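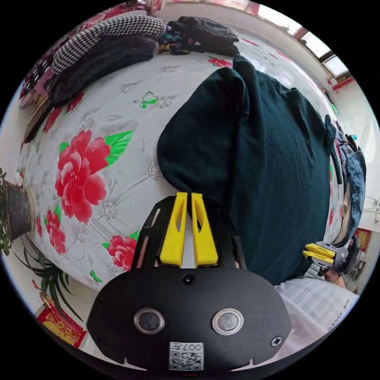 Faith Chege wrote in to say that sweaters should be folded in thirds and never, under any circumstances, hung, and that she has felt this way since college. Noted, Faith. The sweater in question had no comment.

Laundry day at our place starts with everything going onto the bed, where it can't be ignored past bedtime. The sheet has big red peonies on it, so anything dark shows up nicely and lint has nowhere to hide. I own 2 books on folding and have followed neither. The Bruneo drawer dividers I ordered back in May are still in their packaging, which folded very well. 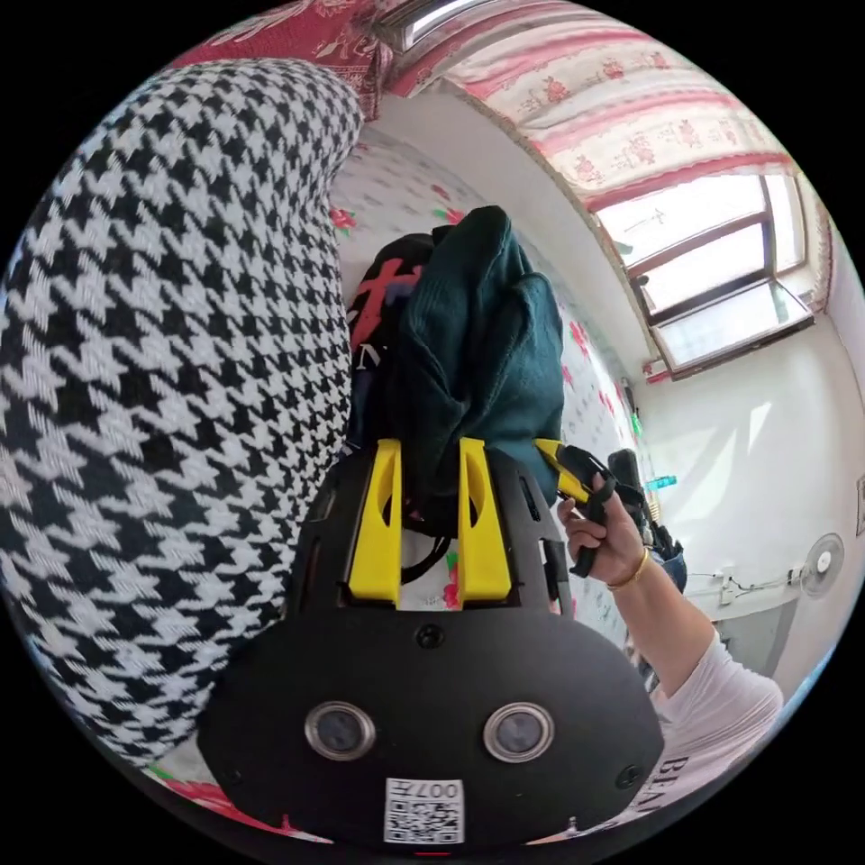 Teal knit, mid-crumple, with houndstooth for company.

Pants came next. Elibariki Minja commented last time that navy pants go along the crease, then in half, then in half again – a fine system for people whose pants still have a crease. Mine get laid out flat and given a minute to think.

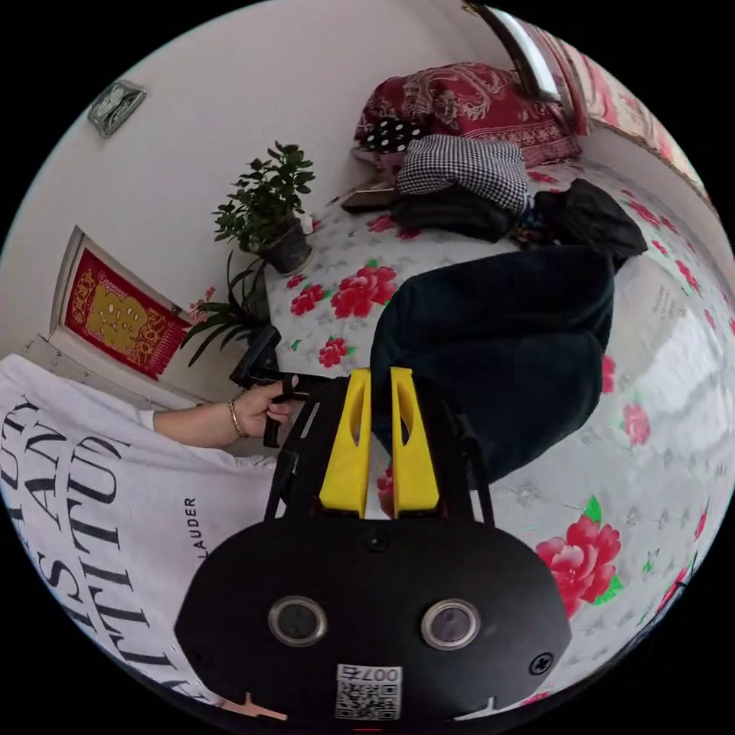

Navy pants on the peonies. The houndstooth is already folded, the black thing beside the pants is not.

Socks get their own page.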